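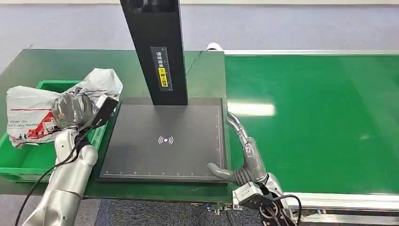 1/ Okay, thread time. I want to talk about sound in video games, and specifically about the little background sounds somebody had to make that most players walk right past. Doors, vending machines, the radio in the next room. I have been collecting these for years and I have feelings!

2/ What set me off is a game called Rallik. It's a small train game, you run a night route between towns and mostly you pull levers and read timetables. I put it on mute for the first hour because I was listening to a podcast. Huge mistake.

3/ Every station in Rallik has its own announcement chime. Every single one. There are 13 stations and I started recording them on my phone so I could play them back to back. They all share the same three notes at the start and then wander off somewhere different.

4/ The one at Curkel (it's the mountain stop, you get there pretty late) is slightly out of tune. I figured my headphones were dying. Then I found a notice on the platform wall apologizing for the speaker, with a repair date that has already passed in the game's calendar. I laughed out loud, alone, at one in the morning.

5/ So now I can't stop thinking about how that went. Did the writer put the notice in first and the sound person matched it? Or did the sound person turn in a wobbly chime and somebody wrote a notice to go with it? I would read a whole book about this one speaker.

6/ Somebody asked if I'm a sound person myself. Nope. I played clarinet for two years in school and I was bad at it. I just like listening to stuff.

7/ Next one. Odia is a much bigger game, open world, swords, you know the type. I have 253 hours in it and I would guess a good chunk of that was spent standing in kitchens.

8/ The kitchens in Odia are SO good. There's a pot lid rattle that speeds up if you hang around long enough, and then it settles down again. Nothing happens if you wait. No item, no quest. Just the lid.

9/ Also the floors. Walk across the inn upstairs and there's one board by the window that creaks lower than the rest. If you're downstairs when another guest steps on it, you hear the same creak through the ceiling, only muffled. I made my sister come over and listen to it and she said "yep, that's a floor." Fine.

10/ My only complaint about Odia is the rain. It's the same rain on everything - stone, grass, tent, boat. With all that love in the kitchens, the boat rain really bugs me. I want plinks.

11/ Going older for a minute. I had a puzzle game called Krishnan when I was a kid, came on a disc in a bundle with a joystick we never managed to plug in. You wander around an empty office building at night looking for keys.

12/ Every floor has an elevator hum, and the hum drops a tiny bit as you go down. I didn't notice as a kid, I just knew the basement made my stomach feel funny. Went back to it this winter and there it was. Same hum, slowed down a little for each floor. There are seven floors, so by the bottom it's practically a growl.

13/ That probably cost them nothing in disc space, it's one file played slower. I love that kind of trick so much. Some of my favorite game sounds are clearly one noise wearing a bunch of different hats.

14/ Speaking of which: in Rallik, the coffee machine on the train and the steam brake are the same recording. I'm about 90% sure. Play them one after the other and tell me I'm wrong. (Please don't tell me I'm wrong.)

15/ A few people are asking where I keep all this. It's a folder on my laptop with 865 clips in it, named things like "door good" and "door good 2" and "WET DOOR???". There is no system. I tried to start a spreadsheet in December and gave up before lunch.

16/ And no, I'm not uploading the folder, it's other people's work and I'd feel weird. But if you tell me a game I'll happily tell you my favorite door in it.

17/ If you want to try this yourself, go into the settings, turn the music all the way down and leave effects up. Then go stand somewhere boring. A hallway, a parking lot, the back of a shop. Give it a few minutes before you decide there's nothing there.

18/ Menu sounds are a whole separate thread and I'm not doing it tonight. I will only say that the "back" button in Odia sounds like someone setting down a wooden spoon and I press it way more than I need to.

19/ Oh! Forgot one. In Krishnan, if you leave the game alone on the third floor, a phone rings a couple of offices over. You can't get to it, the door's locked for the whole game. It rings for a bit and quits.

20/ Drop your favorites in the replies, small and useless ones especially. I'm going back to Curkel to see if they ever fix that speaker.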